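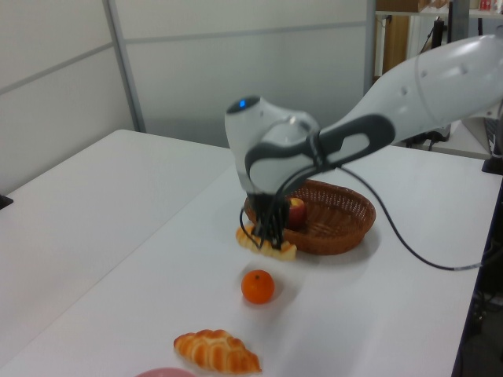 4.3 Setting up a product line for trade ordering

Complete section 4.2 (Account roles) first. Only users with the Range Editor role can save changes.

1. Open Range > New line and enter the product name as printed on the outer case.
2. Select the category: Biscuit, Chocolate, Confectionery or Cake. The category sets the default tax code.
3. Enter the case size and the case barcode. Do not enter the barcode of the single pack.
4. Enter the shelf life in days, counted from the date of packing.
5. Under Depots, tick each depot that will hold stock. Lornen and Gosselin are ticked by default.
6. Enter the minimum order in cases. The lowest value accepted is 5.
7. Select Save as draft, then Send for approval.

Note: A draft line does not show in the retailer catalog. Its status changes to Live when the approver signs it off.

Note: Lines made for a single season need an end date. Orders placed after that date are rejected with code 573.

CAUTION: Changing the case size of a live line cancels all open orders for it. Close the line and create a new one instead.

CAUTION: Do not import more than 2,289 lines in one file. Larger files are cut at the limit without a warning.

For allergen fields, see section 4.4.

Section revised 10 March 2026, G. Hegde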